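Speaker notes: Shared Kitchens and the Cost of Small Losses
Maltham Housing Services, residents' program briefing, September
Presenter: Fanni Lakatos

Slide 1. Welcome the audience. State that the talk covers equipment policy in shared kitchens and that questions will be taken at the end.

Slide 2. Tableware in everyday colors.

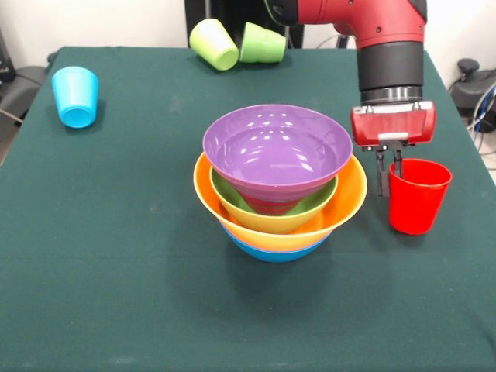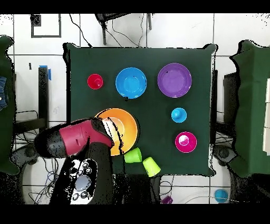

Bowls in several colors on dark green.

Slide 3. Background. The Kemeck building opened its shared kitchen with 2000 items on the inventory. The Charvát building followed with 3710. Both lists were kept on paper, and neither recorded replacements. Pause for the chart.

Slide 4. Findings. Most missing items were later located in private rooms. Breakage accounted for a small share of the total. Residents reported that they did not know where to return items after office hours.

Slide 5. Policy. Each floor will have 2 return shelves, to be checked every morning. Charges for lost items will be suspended for 12 months while the new system, Truduveck, is introduced. Stress that the suspension does not cover appliances.

Slide 6. Responsibilities. Building managers maintain the list. Residents report damage at the front desk. Refer questions on deposits to the leasing office and do not quote amounts from the stage.

Slide 7. Open the floor. Handouts are by the door.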